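Can a machine tidy up the workbench yet?
By Willy Wouters

Print this article | E-mail this article
14 comments

Every spring I receive the same question from readers of this newsletter, and this year it came first from Minoru Hirano, who runs a small repair shop for sewing machines and has two hands and too much work. He writes: "I see the videos where the robot folds the shirt. When can I buy one which puts my tools back in the drawer?" I promised him an answer in the May issue, so I went to ask people who work with these arms every day.

The short answer is that he can buy one now, if he has the money, and it will put back some of his tools, on some days, if he leaves them in more or less the same place. For Mr. Hirano this is not yet a good purchase. I think the long answer is more interesting.

I spent two days at Wurkora, a small company which tests robot arms for shops and home workshops. Their test program has the name Kemeys. It is a list of 100 chores, written by people who do them for a living, and each chore must be tried many times before it gets a mark. There are easy ones, such as moving a jar from one place on the bench to another, and there are chores that I would not do gladly myself, such as sorting a box of mixed screws. Corrado Villa wrote a big part of the list. He was a machinist before, and he told me that he chose the chores by remembering what he shouted at his apprentices about.

The jar is where all visitors start, and I did too.

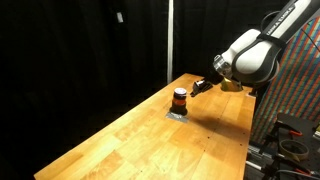 A jar on its gray pad, with the Franka Emika arm over the yellow block.

To pick up a jar sounds like nothing. In the Kemeys program it was tried 500 times, and Mr. Villa says that the arm almost never misses when the jar stands where it is expected. The difficulty begins when somebody lays it on its side, or puts it close against another object, or when the light changes and a shadow falls across the wood. A person does not notice a shadow. For the software, a shadow can look like the edge of something, and then the arm goes down a little too early or a little too far to the left.

Gunnlaugur Nørgaard, who looks after the software, was very patient with my questions. He explained to me that there are two different problems which the public always mixes together. The first is to hold a thing without dropping it or crushing it. This is going well. The second is to understand what the person wants. If I say to my son "clean the bench," he knows that the jar of grease stays out and the old rag goes away (he does not do it, but he knows). The arm must be told this for each object, and again when there is a new object.

On my second day they let me choose the chore. I chose to open a jar, because my mother has trouble with this at home. The arm held the jar well and turned the lid, but the jar turned also. On the next try they fixed the jar in a holder and it opened. Mr. Nørgaard wrote it down as "done with help," and this is the mark that most of the household chores have at the moment.

The count on the day I left was as follows: the list has grown to 113 chores with the new household part, and it is still not closed. I was not allowed to print the success rates before the partners have seen them, but I can say that the shop-floor chores are far ahead of the kitchen ones. In a shop, one can decide that a part always comes from the same side. In a kitchen one cannot decide much.

What should Mr. Hirano do? I asked Mohit Bisht, who sells used machine tools under the name Prornell and has followed this market longer than I have. His advice is to wait, unless there is one single movement in the shop that is repeated all day long. For such a movement he would already buy an arm, and he would count one month of work to set it up - the sellers usually say one week. For putting away tools he recommends a board on the wall with the shape of each tool painted on it.

I have sent this answer to Mr. Hirano. He replied that he has such a board already and that it is empty, because all his tools are on the bench.

In the next issue I will write about floor cleaning machines in small shops. If you use one, good or bad, please send me a few lines.

Print this article | E-mail this article
Shared 37 times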